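Utcombe Community Rooms
Second progress report to the Prastance Fund
24 Apr 2018

Dear friends at Prastance,

Thank you for your patience while we got the winter numbers together. The boiler gave us a busy February and the report slid down the pile, so please forgive us if some of what follows is already familiar from our phone calls.

You will remember that the grant was for three things: getting the back rooms of the old Sisport building fit to use, starting up the mending and sewing sessions again, and finding out whether there was any appetite in Utcombe for a lending shelf of tools and fabric. We are happy to say that all of it has moved along, though at different speeds, and we would like to tell you a little about each.

The rooms

When we last wrote, in October, the larger of the back rooms still had its old carpet and a smell that people were kind enough not to mention. The carpet went before the holidays. Under it we found good boards across most of the floor and one bad patch near the radiator, which has been cut out and replaced. The walls have had two coats of off-white and the lights are new throughout. We spent a long time going back and forth over tables, as anyone who sews will understand, and in the end went with plain white tops that show up a dropped pin.

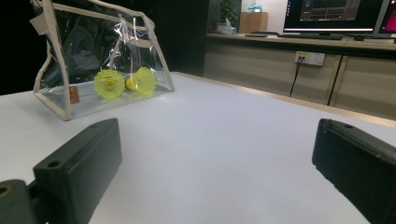
One of the white tabletops, with its light-wood edge.

The total spent on the rooms so far is $3,838, a little under what we had set aside. We would like to carry the difference over to the door, which still sticks in damp weather and is too heavy for some of our older members. We have one quote and are waiting on another. If you need us to put this in a separate letter, just say so and we will.

The sessions

Mending sessions started again in the new year and have run every week except for the two we lost to snow. We have 70 people on the sign-up list now, and on a typical evening the room is comfortably full without anybody having to wait too long for a machine. Hems and zippers are still the bulk of it. We have also had a tent, a great many work pants, a christening gown that needed a very steady hand, and a set of seat covers for a boat that took up most of the room for most of March!

The beginners' course, which we were nervous about, filled up in a few days. It runs for eight weeks and everyone makes a cushion cover, an apron and a storage bag with bound edges. The bag is the one that separates the patient from the rest of us. Binding a corner neatly takes practice, and there was a certain amount of unpicking, but people went home pleased and several have already asked about a follow-on course. We would love to offer one in the fall if the budget can stretch to it.
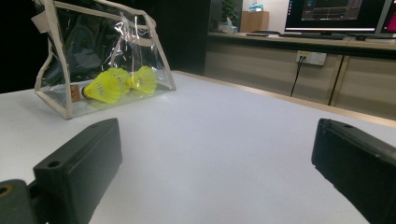
A clear bag with beige fabric trim around its edges.

We did have some trouble with supplies. The binding we ordered from Zhuravel came in the wrong width, and by the time the replacement arrived the course was half over, so the first few bags were finished with whatever we could find in the cupboard. Zhuravel refunded the postage without any fuss and we will go on using them. Thread has gone up in price, and we have raised the figure for it in the budget for the next six months.

The lending shelf

This has been the slow one. Plenty of people have given us things and rather fewer have borrowed them. We think part of the trouble is that the shelf is in the hallway, where it is dark and everyone is on their way somewhere else, so we plan to move it into the main room over the summer. The cutting mats and the good shears do go out regularly. The pattern books hardly ever do, and we may pass some of them on to the library.
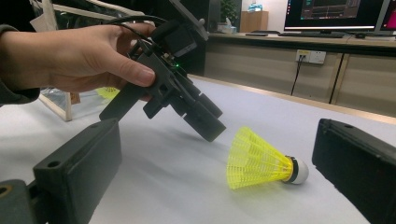
A hand on the grip at the table.

What comes next

Between now and the fall we hope to fix the door, move the shelf, and settle the dates for a second beginners' course. We would also like to try a daytime session, as several parents of small children have told us that evenings are impossible for them. The room is free in the mornings, so the main cost would be heating and someone to open up.

We would be very glad to show you around if you are passing through Utcombe. There is always coffee on, and if you have anything that needs a button, do bring it along.

With our warmest thanks,

Utcombe Community Rooms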